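Sealed concrete floor, round table rocks and scuffs

Forum: Workshop and Studio Fit-Out
Thread started by fleninby_desk

fleninby_desk
Posts: 90

Ground floor unit, light gray concrete, sealed by the previous tenant in October. The sealer is a Zilteck water-based acrylic, one coat as far as I can tell from the leftover can. We do small bench work on a round white table: cutting, sorting, boxing up parts. Two problems.

1. The table rocks when anyone leans on the edge.
2. The mesh office chair leaves gray tracks in the sealer. The wire chair leaves short scratches.

Floor slope measures 3 mm over the width of the table. I don't want to grind the slab. Looking for a fix that survives the table being moved.

samir_k
Posts: 1116

Screw-in leveling glides, if the base will take them. Check the thread before you order. For the tracks, swap the casters to soft polyurethane. Hard nylon will mark a single coat of acrylic every time.

Agustina Toledo
Posts: 3763

Disagree on the order of work. One coat of acrylic is too thin for rolling loads whatever the caster is made of. Clean, abrade lightly, recoat, leave it a full week before any chair goes back on it. Then worry about casters. Otherwise you are tuning wheels to suit a film that is already failing.

samir_k
Posts: 1116

A recoat over worn acrylic with silicone or wax residue on it will fisheye. I have stripped two of those. Casters take ten minutes and can be reversed.

fleninby_desk
Posts: 90

No wax as far as I know. The gold wire chair and the mesh chair both stay on the right side of the table, so most of the wear is there. The teal box lives on the table and the scissors go back in it at the end of a shift.
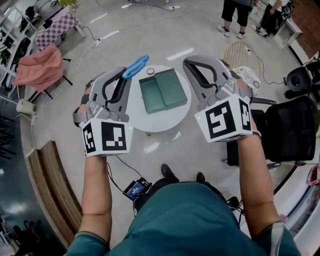 Does a round table need more clearance than a square one for two chairs?

Less at the corners, the same at the seats. Measure from the table edge to the nearest obstruction behind each chair and keep 90 cm there if people have to get in and out.

retano
Posts: 500

On the wire chair: fit sleeve-type feet over the wire, sized to the rod diameter. Stick-on felt won't hold on a contact patch that narrow. Replace them when the wire starts to show through.

Agustina Toledo
Posts: 3763

Agree with retano on sleeves. Felt also picks up grit and turns into sandpaper on concrete.

Regarding residue, samir_k has a point, so test it. Put a few drops of water on a traffic area and on a spot under the table. If it beads very differently in the two places, degrease before doing anything else.

fleninby_desk
Posts: 90

Water test done. Same behavior in both spots. Glides ordered, M8 thread. I'll do the casters first and leave the recoat until the unit is closed for a week.

samir_k
Posts: 1116

Fine. Set the glides with the table loaded the way you use it, then tighten the lock nuts.

Agustina Toledo
Posts: 3763

Still the wrong order, but it won't do any harm. Mark the table position with tape so the glide settings stay valid after the recoat.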